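フレデナム水路再生計画　景観・エネルギー作業部会　議事録

日時：3月　18時30分〜20時25分
場所：グリストン集会所 2階
出席：ハリエット・エスコベド（議長）、クリータス・カプール、コリン・オビ、オーティス・ルイス=オルテガ
欠席：アンセル・ペニントン（書面にて意見提出）
記録：コリン・オビ

1．前回議事録の確認
前回議事録の第4項、「ストリックランド堰の上流側」とあるのは「下流側」の誤り。訂正のうえ承認した。

2．浮体式太陽光の配置案について
カプールより、旧貯水池の水面に設置する浮体式太陽光パネルの配置案3種の説明があった。A案は長方形にまとめる従来型、B案は池の等深線に沿って帯状に並べるもの、C案は小さな島を点在させ、島と島の間を歩道でつなぐもの。パネル枚数はいずれも455枚で揃えてある。
エスコベドより、C案は係留点が増えるため工事費が合わないのではないかとの質問。カプールは、係留点はA案より26か所多くなるが、歩道の基礎と兼用できる箇所があり、差額は現在積算中と回答した。
ルイス=オルテガより、B案は対岸の遊歩道から見たときに水面がほとんど隠れるとの指摘。冬の水位低下時に帯の端が泥に乗り上げるおそれもある。カプールは水位記録を再確認する。
ペニントンの書面意見：C案を支持する。ただし島の縁に植栽を行う場合、パネルへの影の影響を先に調べること。葦は高くなりすぎる。
協議の結果、A案は比較用の基準として残し、B案とC案を次回までに詳細化する。
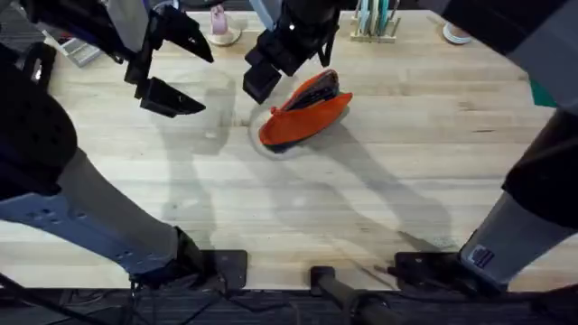 木の作業台とオレンジ色のポーチ

3．ストリックランド堰の小水力
オビより現況報告。旧水門の石積みは北側の目地が抜けており、水車を据える前に補修が要る。水車の形式は、らせん型と下掛け型のどちらにするか未定である。
・らせん型：魚の通過に関する資料が揃っている。見た目が工業的との意見が住民説明会で出た。
・下掛け型：音が出る。夜間に止める運用にするか検討が必要。
ルイス=オルテガは、騒音は水量の多い時期に実測しないと判断できないとの意見。エスコベドも同意した。測定機器の借用をルイス=オルテガが手配する。測定点は堰の直下、橋のたもと、最も近い住宅の前の3点とする。
発電した電力の使い道については、遊歩道の照明に充てる案と集会所に引き込む案がある。照明は夜間のみの使用となるため、蓄電の有無で設備の大きさが変わる。今回は結論を出さず、継続審議とした。

4．ククリー斜面の風の塔
公募で寄せられた提案のうち、布製の帆を付けた細い柱を斜面に立てる案について再度協議した。柱は最大500本。風を受けて帆がたわみ、その動きを根元の小型発電機に伝える仕組みである。
カプールは、発電量は小さく、発電施設として申請するのは難しいと述べた。作品として扱い、発電は付随的なものと位置づけるのが現実的とのこと。
エスコベドは、作品扱いにすると維持費の出どころが変わると指摘。現在の予算区分では帆布の交換費用を計上できない。
オビより、斜面の下半分は春に放牧があるため、柱の間隔を広く取る必要があるとの発言。地権者には図面を見せてから話をしたほうがよい。
ルイス=オルテガより、まず95本を上段だけに立てる縮小案が出された。上段は放牧地にかからず、道路からもよく見える。
採決は行わず、縮小案で図面を起こしてもらうよう提案者に依頼することとした。依頼文はエスコベドが作成する。

5．模型と展示
夏の展示に向けた地形模型の縮尺について、1,000分の1では風の塔が見えないとの意見があり、斜面部分だけ別に大きく作ることになった。貯水池の模型は水面部分を差し替え式とし、B案とC案を来場者が入れ替えて見られるようにする。素材は未定。カプールが見積もりを2社から取る。
展示の解説文は、専門用語を減らすこと。「等深線」「定格出力」は言い換えるか、脚注を付ける。ペニントンに下書きを頼む。
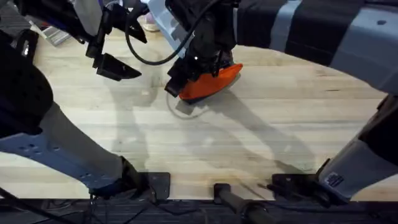

淡い色の木製天板とロボットアーム

6．住民からの意見
受付分について、オビが要約を読み上げた。
・貯水池で釣りを続けられるのか。（回答：南岸の釣り場は全案で残る。回答文を送付する。）
・パネルの反射が運転の妨げにならないか。（回答：反射の検討は未実施。B案、C案の詳細化に含める。）
・堰の工事中、歩道橋は通れるか。（回答：工程が決まってから回答する。）
・計画の名称が長い。（特に対応しない。）
エスコベドより、回答文は部会名で出し、個人名は入れないよう依頼があった。

7．その他
ルイス=オルテガより、集会所の2階は夕方以降暖房が切れるため、次回は1階の小部屋を使いたいとの要望。オビが空き状況を確認する。
共有フォルダーに古い図面が残っており、貯水池の旧堤の位置が誤ったまま使われている例があった。古い版は「旧」フォルダーに移し、ファイル名に版番号を付ける。

担当事項
カプール：係留工事の差額積算、水位記録の再確認、模型の見積もり
ルイス=オルテガ：騒音測定機器の手配、測定点の下見
エスコベド：風の塔の提案者への依頼文
オビ：住民への回答文、会場の確認、図面フォルダーの整理
ペニントン：展示解説文の下書き、植栽による影の参考資料

次回は4月、同じ時刻に開始する。議題の追加は記録担当まで。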